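Ticket 173: Left hand late release, box placed off center
Status: Open
Component: bimanual tabletop, place routine
Reported by: Telma Pereyra

Started Thursday after the Indach update. The task is to put the tissue box on the round plate. On some cycles the left hand keeps grip past the release command, the arm starts to retract, and the box is dragged. Grip timeout is set to 200 ms. No fault is raised, so the cycle logs as complete.

Left hand over the plate, box still held, right hand open:
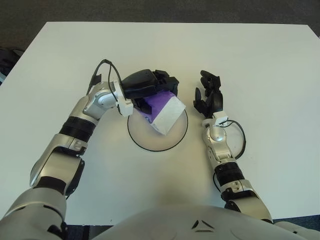

Belmiro Mota: Check the finger current before you touch the timeout. We had the same late release on the Kostport cell and the motor was still drawing hold current after the open command. Does it happen with the right hand too?

Telma Pereyra: Left only. I swapped the controllers and the delay stayed with the left hand, so I'm ruling out the controller. Hold current does not drop until the second open command. The cable loop at the wrist moves freely and the connector is seated.

Placement check accepts any pose where the box touches the plate. It should also test for overhang. A corner past the rim currently passes.

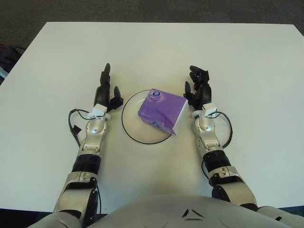 Box on right half of plate, lower right corner over the rim.

Workaround: send open twice, 4 times if current stays high, then stop the arm. Retract is disabled until the current reading clears. Doğukan Akyol has the logs. Overhang test to be filed separately.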